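Prasbridge robot learns to take old office PCs to bits, one part at a time

I spent a morning in December in a chilly workshop in Prasbridge watching a robot arm think about a computer, and I'd happily go back and do it again.

The project is called Longo and it's run by a small research group at Udiser, with a recycling firm called Tekgate supplying the machines. The idea is easy enough to explain. Offices throw out desktop PCs by the pallet, most of them end up in a shredder, and plenty of the bits inside would still do someone a turn. Taking them out by hand is slow and fiddly and doesn't pay very well. So could a robot do it, without somebody having to write a fresh set of instructions for every model of case that turns up?

That last part is the bit the group has news about. Ashok Tyagi, who leads the work, told me their new method now gets through 20 different models of desktop, including several it had never met in training. He was trying hard to sound calm about it and not quite managing (I'd have been the same).

The old way of doing this, he said, was to give the arm a map. Screw here, lever there, pull up by so much. It works nicely until a cable has been tucked somewhere else, and in a used computer a cable has always been tucked somewhere else. Longo's arm carries a small camera down by its fingers and works from what it sees close up, checking again before each move.

I got to look at the view from that camera on a screen by the door, and it's a strange way to see a PC. Everything looks huge! A processor socket is like a car park seen from a plane, and you find yourself ducking when a cable goes by.

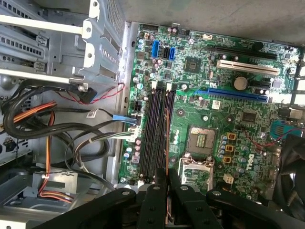
The gripper's own view of a Dell motherboard, with the processor socket empty and its load plate open.

The processor is the part everybody in the group talks about, because it's the one that can go wrong so quickly. There's a lever to let go, a metal plate to lift, and then a thin square chip to pick up by its edges without dragging it over the contacts underneath. Those contacts are tiny gold things and they bend if you so much as look at them crossly. I've ruined one myself, years ago, on a kitchen table, and I still feel bad about it.

What the group has done is split the whole job into short skills. Lifting the plate is one, taking hold of the chip is another, sliding out a memory stick is another again. Each skill was learnt from people steering the arm by hand, and they recorded 1,293 of these runs over the summer and autumn. A separate bit of software looks at the state of the machine and picks which skill should come next, and it can also decide that the last one didn't work and have another go. Tyagi reckons that second-chance business is where most of the improvement came from. "It used to carry on as if it had the chip when it was holding air," he told me. "Now it notices, and it goes back."

The numbers, then. In the group's latest tests the arm was given 200 part removals, and it's the first time they've run that many in a row with the retries switched on. I asked for a single tidy score and was told, politely, that they'd rather wait until the write-up has been checked by people outside the group. Fair enough. What Tyagi would say is that drives and expansion cards are now the dull part of the day, memory is nearly there, and processors are the ones that still make people put their tea down.

Where the parts go afterwards matters as well. Drop a processor in a bin with everything else and you may as well not have bothered, so the arm has to set each thing down in its own place on a printed holder next to the case. I liked the holder more than I expected to - it's a bit like the cutlery tray in a kitchen drawer, only with far more arguing behind it. They're on the sixth version, and the slot for cards was moved twice after the arm kept knocking into it on the way past. 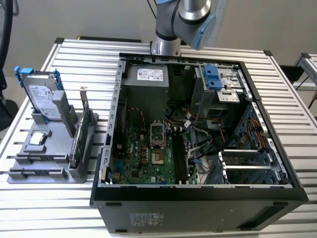
The arm behind the open tower, with the drive, processor and expansion card in the grey holder on the left.

Speed is the weak spot. A person who does this for a living would leave the arm standing, and the group doesn't pretend otherwise. Cables are the other headache, as they flop about and get in front of the camera, and for now the arm isn't asked to unplug the awkward ones.

Tekgate has some 3,000 desktops waiting in its warehouse on the edge of town, and the plan is for a second arm to start on a share of those in the spring, working next to the firm's own staff. The group will also be sharing its recordings, so that other labs can try their own methods on the same jobs. Laptops come after that, if the money does. I mentioned glue and Tyagi pulled a face.

The write-up is due out early in the new year, and Udiser is hoping to hold an open afternoon at the Prasbridge workshop once it's published. Take a jumper.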